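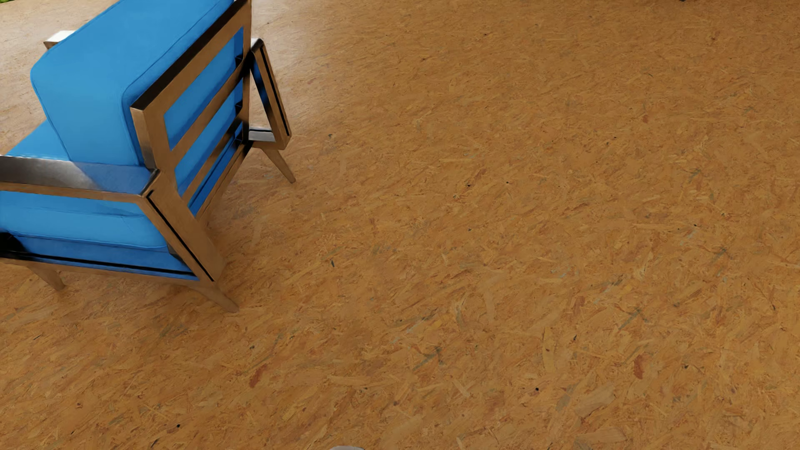
Blue cushions, wood-look arms, slatted back.

How to Wash Armchair Cushion Covers Without Ruining Them

Sooner or later every cushion cover needs a wash, usually the week your in-laws visit. Set aside a Wednesday evening and lower your expectations.

1. Find the zipper. It's on the side you checked last. If there isn't one, stop and go buy upholstery spray.

2. Read the tag. If it says dry clean only, believe it. Derek Tindall of Wurkcombe did not, and now owns two very snug covers.

3. Vacuum both sides, then turn the cover inside out and close the zipper so it doesn't chew up the drum.

4. Wash cold, gentle cycle, half the usual soap. Spin no higher than 500. My old Wako only offers 1000 or nothing, so I pick nothing and wring by hand, complaining.

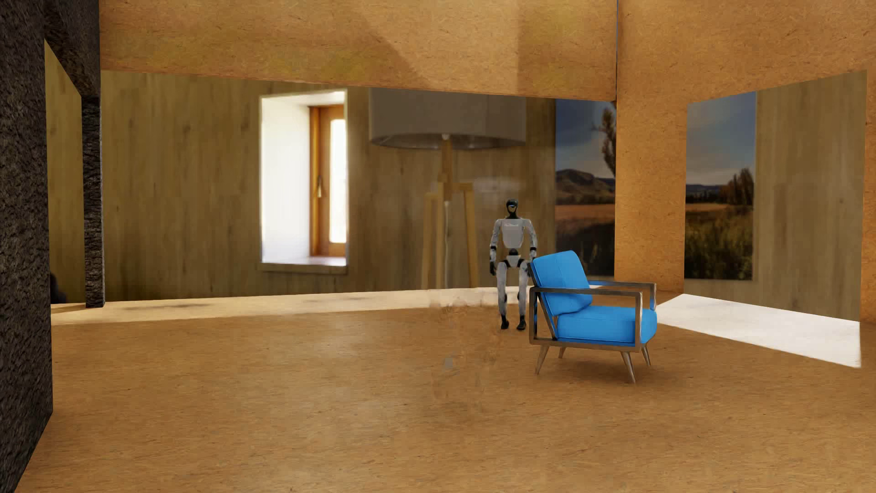

Drying is where most covers die. Skip the dryer and hang them in the shade, seams down, until they're slightly damp. Direct sun is hard on strong colors, and a bright blue like the one on this armchair will show a faded stripe long before beige would. Turn them once and leave them alone.

5. Put the covers back on while they still have a little give. Fold the foam in half like a taco, push it in as far as it goes, and let it open up. Work the corners with your fist.

6. Stand the cushions on edge overnight before anyone sits down.

If a cover has shrunk, see my page on stretching fabric. Bring a friend with strong thumbs.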